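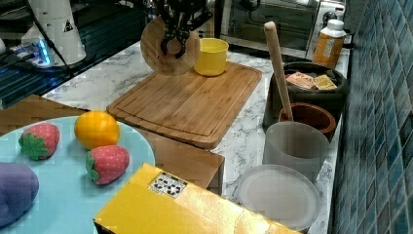 Kitchen counter, worktop side: bamboo cutting board, round wooden disk and yellow cup, with the toaster oven behind.

Progress report on the shared kitchen, Hulport house
Prepared by Hongjun Liang for the Tremico small grants office
Period covered: up to the end of July

1. Where we are now

In the application we asked for support to put the shared kitchen of the Hulport house in better order, so that the residents can cook a proper meal there in the evening. The grant was 1397 pounds. I am glad to report that the larger part of the work is finished and the kitchen has been in daily use during the whole of July.

The counter was the first thing on our list. In the old arrangement the food preparation was done on whatever place was free, and often this was the top of the cooker. Now the cutting board has its fixed place on the marble counter, next to the wooden table, which is a little lower. We chose a big board of bamboo with a groove around the border. The groove is useful when somebody cuts tomatoes or cooked meat, and there is less to wipe from the counter afterwards. The residents asked for a large board in our first meeting and I think they were right, although it is heavy to carry to the sink.

The toaster oven stays at the back of the counter. We discussed to move it to the shelf in the corridor, but Kaiwen Long checked the socket there and did not like it, so we left it. It is used mostly for bread and for warming small dishes. The door glass still needs a cleaning from the inside and this is on the list for August.

2. Containers and dry goods

The row of containers along the wall is the part which took the longest time. Before, the dry food was kept in open bags in two cupboards, and we lost a part of it in the spring. We collected containers from the residents and bought only what was missing. They are not all the same shape or the same colour. It was suggested to buy a matching set from Plaltlow, but the price was too high for what we would get, and the money was better spent on the shelves.

Small packets are still a difficulty. They have no real place and they are put on top of other things, for example in the dark round pot by the wall. I would like to have one shallow box for them. The cost will be small and can be covered from what remains.

Bottles which are opened and used often may stay at the back, next to the toaster oven. All other bottles should go in the lower cupboard. This rule is followed quite well in the week and not so well after a big dinner.

3. Money

We have kept a reserve of 100 pounds for repairs and small purchases, as your office advised. The rest is spent or promised to suppliers. The biggest part went for the shelves and their fitting, after it the board, the containers and the cleaning of the tiled wall. The receipts are in the folder which Kaiwen sent with the first report, and the new ones will follow with the final one. One receipt from Tian, for hinges, was lost and we have asked for a copy.

4. What was late

The shelves arrived 6 weeks after the promised time. For this reason the cupboards could not be emptied in the order we had planned, and for a while many things were standing on the table and on the floor of the corridor. I am sorry that this was not written in the first report – at that moment we still believed the delivery would come in a few days.

The evening cooking group also started later than planned. It has now met twice. The group cooks at 6 in the evening and eats together in the next room, and both times there was more food than we needed.

5. Next steps

In the coming period we want to finish the two lower cupboards, put labels on the containers and buy the box for the packets. Kaiwen will also write a short page about the use of the counter, which we will hang on the inside of the cupboard door. We would like to ask if the remaining amount can be used for a second, smaller board – when several people cook, one board is not enough, and raw meat should have its own. If your office agrees, a short message is sufficient and I will add it to the final account.

Hongjun Liang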